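Cable trouble, and a better loop for the Stamby cell

May 2022 | 4 min read
Print this page | E-mail this page

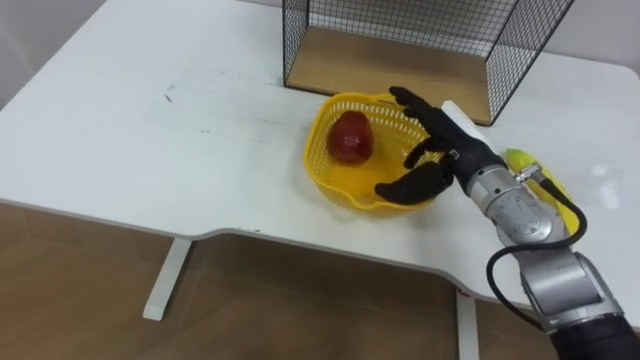
The Stamby cell is back in use after a fortnight of stopping whenever it felt like it, and I'm happy to say the fault was a dull one. Every so often the hand would drop off the network halfway through a reach, the arm would hold still, and one of us would have to walk over and clear it. I blamed the software (I always blame the software!) and Wanda Zamora blamed the cable, and Wanda was right. It had been tied down too snugly along the arm, so each time the wrist rolled right over, it tugged on the little silver connector. Now it hangs in a wide loop off to the side of the arm before tucking back behind the lower joint, and there's plenty of slack for a reach like the one round the yellow basket with the apple in it.

Finding it took longer than mending it. We ran the same reach over and over with the wrist at different angles, and the dropouts only came at the far end of the roll. Wanda then cut the old ties, fed through a replacement lead from Dandum and had the whole thing done before lunch. I held the torch and made the tea.

While the arm was powered down we gave it the rest of its service too. Seven of the screws along the housings wanted nipping up, none of them badly, and I wiped down the fingers, which pick up more grease than you'd think. The home position had drifted a touch as well – my fault, I'd skipped the check in the last round – so Reginald Achterberg set it again and saved a copy of the old values in case we want them back.

A bigger loop can catch on things, of course, so we've slowed the sideways moves a little until we trust it. We're also asking everyone on the Prultari rota to look at the connector at the start of a shift and to give the arm one full wrist roll by hand control before loading a job. Nine days in and we haven't had a dropout yet – fingers crossed. The next proper service is down for August, and Wanda has already put a spare lead in the drawer under the bench.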